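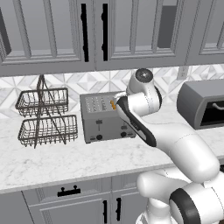
From: Li-hua Liao
To: furine-list
Subject: Re: [furine] So is it over or not?
Date: Feb 1, 2026

Fereshteh wrote:

> I see the Rimeck thing is being reported as "settled" on two sites and as
> "dismissed" on a third, and the guy on the other forum says that means the
> band lost. Does anyone who reads this stuff for a living want to translate?
> I mostly want to know whether the live record is coming back or whether I
> should pay the lunatic price for a used copy.
>
> Also, does this have anything to do with the drummer's thing? My sister
> insists it's all one case.
>
> Fereshteh Ranjbar

I don't read it for a living, but I did eleven years in a county clerk's office and can still find my way around a docket, so I pulled the file last night. It runs 59 pages, most of them exhibits, and most of the exhibits are the same contract photocopied at increasingly desperate angles.

"Settled" and "dismissed" are both right. The two sides made a deal, then filed a joint paper asking the judge to dismiss the case with prejudice, meaning neither can bring the same claims again. The judge signed it. It doesn't tell you who won. The terms are confidential, so the guy on the other forum knows what I know, only louder.

What the complaint does say (claims, remember, not findings):

- Furine signed with Rimeck for two studio albums. The band says the live record was never part of that deal.
- Rimeck pressed it anyway and reported sales of 2,574 copies. The band's accountant thought that was low, given how many of us own one.
- The royalty rate was supposed to be 15 percent. The statements used a lower one after "packaging deductions," which on a download is quite a feat.
- Clellirent, the distributor, was named as a second defendant and got itself dropped early. Its motion is the only well-written thing in the file.

Rimeck's answer denies nearly everything, including one paragraph that just gives Rimeck's own mailing address. I assume somebody was billing by the hour.
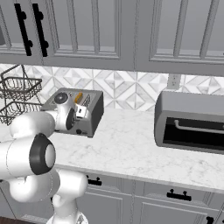 Toaster on the marble counter, toaster oven to the right

As for the drummer: tell your sister no. That's a separate matter in a different court, and a criminal one, though only just. He was cited after the argument in the parking lot at Siu, the one where the side mirror came off the promoter's van. He pleaded no contest to a misdemeanor, paid a $200 fine plus the cost of the mirror, and has a review date in March. If he stays out of trouble until then, the charge goes away. The label isn't mentioned anywhere in it, and he isn't a plaintiff in the Rimeck suit either – he joined after the contract was signed, so he has no claim to any of that money. He does seem to have a claim to the T-shirt with the van on it, but that's for another court.

Now the part you asked about. Nothing public says who owns the live tapes now. The joint filing does mention "return of certain materials," and if I were a hopeful person I'd read that as the masters. I've been on this list since the second album, so you can guess how hopeful I am. I wouldn't pay the lunatic price yet, though. If the band got the tapes back, they need money like everyone else, and a reissue is the fastest way to some.

One request to the list in general: please don't email the clerk's office asking for the settlement amount. They don't have it. It isn't filed. I took those calls for years about other people's favorite bands, and the answer never changed.

If anybody wants the docket entries I can send them off-list. They're public, but the site charges by the page and I've already paid.

Li-hua

P.S. Fereshteh, your used copy had better include the insert. Half of the ones going around don't, and the sellers get very poetic about condition to avoid saying so.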